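4.2 Open day demonstration

The second part of the study took place at the Kastness open day on 22 May 2018. Visitors were let into the demonstration room in groups of up to 12 and stood beside the table while the robot worked with a small white case, using both arms. Mervin MacDonald gave the same short introduction to each group, and Rongrong Yuan kept the log.

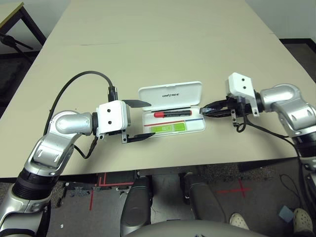

Figure 2. Two-arm handling of a hinged case, lid open.

Visitors could ask questions at any time. We had planned to hold these until the end, but the pilot in December showed that people forgot what they wanted to ask. Most questions were about speed - why the arms moved so slowly near the table - and about who would be at fault if something was dropped.

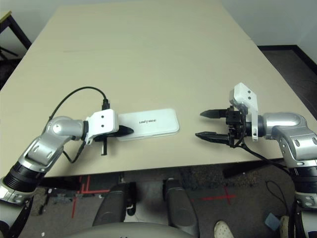
Each visitor was handed a one-page questionnaire on the way out. Of the 856 people who signed in at the front desk, 337 returned a completed form. Forms from staff and their families were taken out before coding. Shufen Gu and Brayden Dufour coded the written comments separately and settled their differences by discussion. The coding scheme is the one used in Section 3, with a new category for remarks about noise.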